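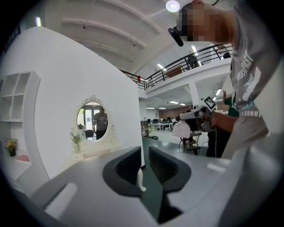 Aaltonen Opens Coolant Recycling Service for Machine Shops in Virkmont

VIRKMONT, 5th June - Aaltonen, a supplier of industrial fluids and fluid handling equipment, has opened a coolant recycling service for machine shops and metal fabricators in the Virkmont area. The service collects used water-based cutting fluid, removes tramp oil and metal fines, adjusts the concentration and returns the fluid to the customer for reuse.

Work is carried out at the company's plant on the Flatimlow industrial park, where a new processing line was installed in April. The line uses a settling tank, a coalescing separator and a centrifuge. Each batch is kept separate from start to finish, so a shop gets back its own fluid and no one else's.

"Most shops we deal with change out a sump when it starts to smell or when parts begin to stain," said Oskari Lehtinen, operations manager at Aaltonen. "Much of that fluid still has good life in it. The oil floating on top and the fines at the bottom are what cause the trouble, and both can be taken out."

Tramp oil enters coolant from way lubricants and hydraulic leaks. It feeds bacteria and leaves residue on parts and machine surfaces. Fine metal particles wear pumps and seals and can mark finished work.

Customers can choose scheduled pickup every four weeks or call for collection when needed. Aaltonen supplies totes and a transfer pump for the first visit. Before a batch is accepted, a sample is checked for pH, concentration, and bacteria. Fluid that is too far gone to recycle is reported to the customer, who can have it sent for disposal under the same pickup order. Straight cutting oils are not accepted on this line at present.

During a trial period, the plant processed 253 batches for 31 shops. The largest single batch was 1,071 gallons, from a central system serving a row of lathes. Trial customers keep their existing pickup dates and do not need to register again.

Each returned batch comes with a one-page report listing the readings before and after treatment and the amount of concentrate added. Reports are also stored in Plaltora, the company's online account system, where customers can compare results by machine or by sump and order fresh concentrate.

"The report is what the maintenance people ask for," Lehtinen said. "If one machine keeps coming back with high oil, they know to go look at that machine."

Pricing is by the gallon, with a minimum charge for each pickup. Shops outside the Virkmont area may bring totes to the Flatimlow plant by appointment. Sample bottles for a first test are available at the front counter at no charge.

About Aaltonen

Aaltonen supplies cutting fluids, lubricants, skimmers, filter media and storage equipment to manufacturers and repair shops. The company has its office and plant in Flatimlow.

Contact: Oskari Lehtinen, Operations, Aaltonen, Flatimlow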